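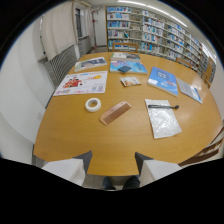 The hand-held gripper at the library table in Ultilthorpe, with books, tape and a comb laid out on the wood.

A home-built gripper that its maker hopes will one day teach a robot arm to tidy up has reached the table stage in Ultilthorpe. Whether it gets much further is another matter.

Rami Awad has been putting the tool together at the shared workshop in Clindholm and trying it out among the bookshelves. It has two fingers with dark grey pads, a camera, and no motor to speak of. The person holding it does the work. The camera records what the fingers do, and the recordings are meant to train an arm called Gendeck, which so far exists as a base plate and a box of joints.

Awad puts the cost at £300 for parts, and says he has saved 317 recordings. He would not say how many he thinks he needs. "More than that," he said. "You find out when the arm stops getting it wrong."

That is a long wait for an arm that has not yet had a chance to get anything wrong. A person can already pick up a roll of tape or a comb without help, and a flattened plastic bag with a pen lying across it is the sort of thing that troubles far dearer machines than this one. Books lying at odd angles on a glossy table are hardly easier.

Awad accepts some of this. He says the finger pads are the second set he has tried and that he expects to change them again. He has also dropped an earlier plan, named Carré, which would have used suction and which he now calls "a vacuum cleaner with ideas".

The workshop has given him bench space for another 2 months. He wants Gendeck to lift a paperback by then and put it down where it is told. No date has been set for a public showing, and the shelving of books in Ultilthorpe will carry on by hand.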